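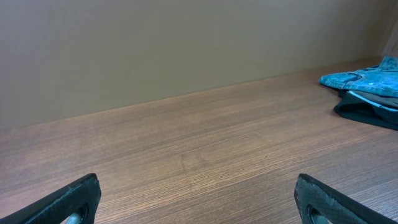
Clemell folding table, brown wood grain: my review after one spring of laundry

I bought this table in May for one purpose, to fold clothes on it. Before, I folded on the bed, and my back complained every Saturday. My friend Rianne Bakker has had the same model for a longer time and she told me to stop suffering and order one. So I did, from the Vilela shop, and I have now used it long enough to have an opinion.

Delivery and assembly

It came in one flat box. The legs go in with a small key that is included. The instruction sheet is only drawings, and drawing 3 shows the brackets the wrong way around, so I had to take two screws out and begin again. If you know this before, you will be finished in half an hour. I was not finished in half an hour. Please check also that the four rubber feet are in the bag. In mine there were three, and Clemell sent the missing one after I wrote them a short e-mail. Carolina Amaral from their customer service answered the same day and she was very kind about it.

The surface

I like it more than I expected from the shop photo. The grain is brown with darker and lighter streaks, and the lines are fine and close together. It does not look the same everywhere. Some parts are warmer and some are a bit gray, and the color changes again in the evening when I turn on the lamp. My husband says it looks like one tone of brown, so maybe it is only me who studies it.

For folding, the important thing is how the cloth moves. Jeans and denim in general stay where you put them. T-shirts also. Thin blouses slide a little when you press the sleeve to the back, and I now hold them with my left hand. Zippers and metal buttons worried me, but until now I have not found any scratch that I can feel with my finger. I wipe it with a damp cloth and then a dry one. The seller writes that you should not iron on it, also not with a towel under, and I have respected this.

Size

I keep the finished clothes at the right end and work in the free part. For one person's laundry this is very comfortable. For a family load it becomes narrow, and then I have to carry the first pile away before I continue. A bath towel can lie open if you fold it once first. A double sheet can't, and I still do the sheets on the bed – there I have not found a better way.

The height is fixed. I am not tall and it suits me well. Rianne is taller and she put blocks under the legs of hers. I would pay a little more for legs that can be adjusted.

Stability

On a hard floor it stands quiet. On carpet it moves slightly when you smooth something with force. I tightened all the screws again after two weeks, as the drawings advise, and it became better but not perfect. I would not use it for sewing with a heavy machine.

Compared with the Gedley

Before buying I looked also at the Gedley table, which my neighbor Nuno Fonseca owns. It is heavier and it does not move at all. The top is white, and Nuno says dark socks leave lint on it that he sees from the door. The Gedley can't be folded, and in my apartment this decided the question. The Clemell goes behind the wardrobe when we have guests. To fold it you press the 2 catches at the same time, and the left one is stiff. I put one drop of oil and now it is easier.

Who should buy it

I recommend it for a small home and for somebody who folds little and often. If you have three children, take something longer. I give it four stars from five. The missing star is for drawing 3 and for the stiff catch.

Ursina Bühler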